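Buscamos gente para la jornada de puertas abiertas

Soy Estela Yáñez, de Cistbridge, y el viernes 23 de noviembre de 2018 enseñamos en la sala Echeverría nuestra cocina simulada, ¡con el brazo robótico y todo! Necesito 8 personas que se animen a manejarlo delante del público (esperamos unas 200 visitas).
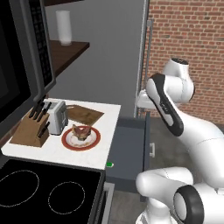

Qué harías

Dos turnos cortos, mando en mano, moviendo el brazo por la cocina virtual: la encimera, los armarios, los cajones... Lowri Dafis te enseña antes, no hace falta saber nada. La comida la ponemos nosotros. Apúntate en recepción, o pregunta por mí. 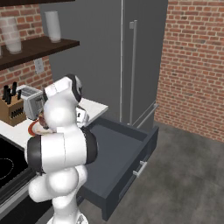
El brazo en la cocina simulada, con un cajón abierto.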